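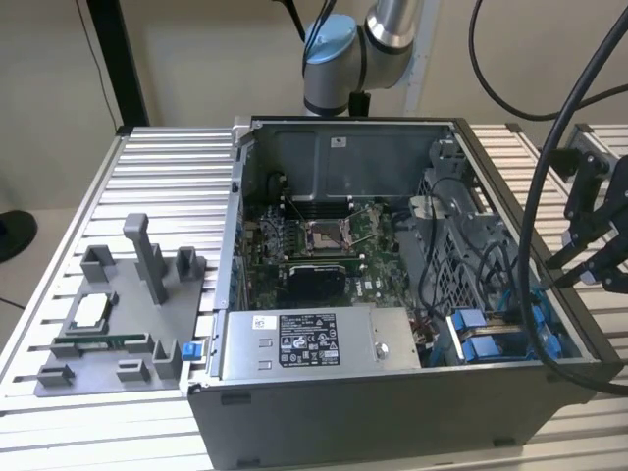

Stolham library is taking old desktop computers until the end of February. Kwame Mahama and his team have passed on 368 to local homes so far, and hope to reach 1,000.

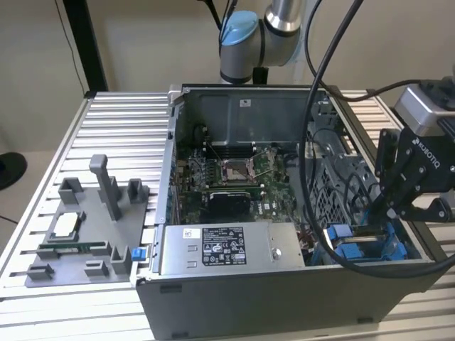
Bring yours to the side door on Ansah Road after 2 pm — up to 26 can be stored at a time, so ring Araba Korletey first if you have several. Leads and keyboards are welcome too.

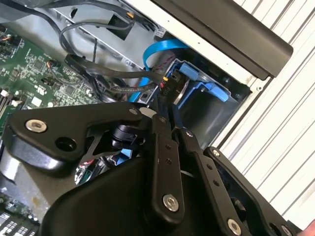
Do I need to wipe my files first? Please do if you can, and tell us at the door if you can't.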